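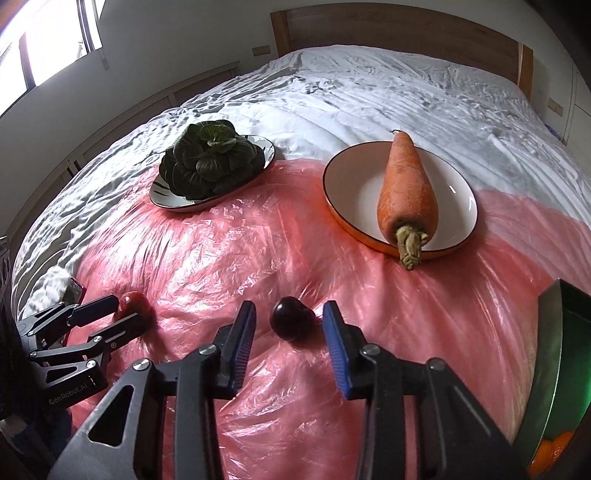

Bok choy on the oval plate, the big carrot on the orange-rimmed one, and the pink sheet over the bed.

Welcome to the produce page! If you came over from my kitchen table posts, you already know I can't leave vegetables alone once they're in the house. I like them on plates. I like them on plates in places where plates don't usually go, and a bed next to a big window is pretty much my favorite place of all, at least until somebody wants to take a nap.

It started in December, when the kitchen was out of commission (new counters, long story, Gunhild Hjaltested has heard all of it twice) and the groceries had to live wherever there was a flat spot. The bedroom gets the best light in the apartment from breakfast until a little past lunch. So I threw a piece of pink plastic over the white bedding, set a few plates down, and got completely hooked. The counters have been done for ages and I still carry the vegetables down the hall.

Bok choy first. I've been buying it from Thoa Sầm at the Lại market for years, and she picks it out for me these days, which saves me from standing there turning over every head in the crate. I ask for the round, squat kind with the dark leaves, because it sits on a plate like a flower. The long skinny ones taste just as good but they flop. In the picture you hardly get to see the plate at all, just the rim peeking out around the leaves, and I'm a bit sorry about that since I love those dark brush strokes. It came from a set by Gratora, a little pottery shop that closed before I could go back for the bowls. If you have the bowls and you're tired of them, write to me!

The carrot is a carrot. It's a whopper, though. Uyên Tiêu says big carrots are woody and only good for soup, and I say she's been buying the wrong big carrots. I went with the orange rim because orange on orange makes me happy, and a plain white plate made it look like something from a school cafeteria. Tried it both ways. I like a bit of the stem left on top too, even when it's only a stub.

A few notes on the bed setup, since I get asked:

The plastic is gift wrap from the Lellar store, the see-through kind that comes on a roll. It wrinkles the minute you look at it. I used to smooth it out with my forearm before every picture and now I leave it, because the wrinkles catch the light and I've decided that's the style.

White bedding underneath is best. I tried my striped quilt once and the stripes came through the pink and everything looked like a candy store. Fun, but too busy for greens.

Open the curtains all the way. My headboard is light wood and the wall's white, so the daylight bounces all over and I've never needed a lamp in there.

Dry the vegetables before they go anywhere near the bed. Hiếu Từ once set down a bunch of cilantro straight from the sink and I slept on a damp corner that night.

I posted the first batch of these on the Drakora board thinking my sister and maybe Uyên would look. It got 758 views the first week, and it's nearly 1,000 now, which is bananas for a page about carrots. Most of the comments were about the pink. People either love it or want to know if I've considered beige. (I have considered beige.)

Okay, on to the tray. I brought it in because round things roll, and a mattress has more slopes than you'd think. Raised sides fix that right up. The dark green makes oranges look fantastic, and with red tomatoes tucked in beside them it's a whole holiday table. I kept one orange with its little green stem because I can never bring myself to pull those off. And then there are the dark tomatoes, the purplish ones, which are Sidra Durrani's fault. She grew them on her balcony the summer before last and sent me home with 15 in a paper bag, and I ate them over the sink with salt and have been a pest about them ever since. I buy them when I can find them. They look almost black in the shade and then you move them into the window light and they go this gorgeous deep wine color.

Tomatoes and oranges in one tray, with the carrot and the bok choy still on their plates farther up the bed:
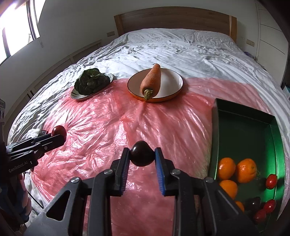
Can I store tomatoes and oranges together in the same tray?
For a day or two on the counter it's fine. After that I'd split them up: ripe tomatoes are happiest at room temperature and should be eaten pretty soon, and oranges keep a lot longer in the fridge. Check underneath now and then too, since one soft tomato will make a mess of whatever it's touching.

Next time I want to do eggplant, if Thoa has the small ones, and maybe radishes with the tops on. Uyên has offered me a pineapple. I don't have a plate for a pineapple, so if anybody's cleaning out a cupboard, I take ovals, rounds, chipped ones, anything with a colored rim.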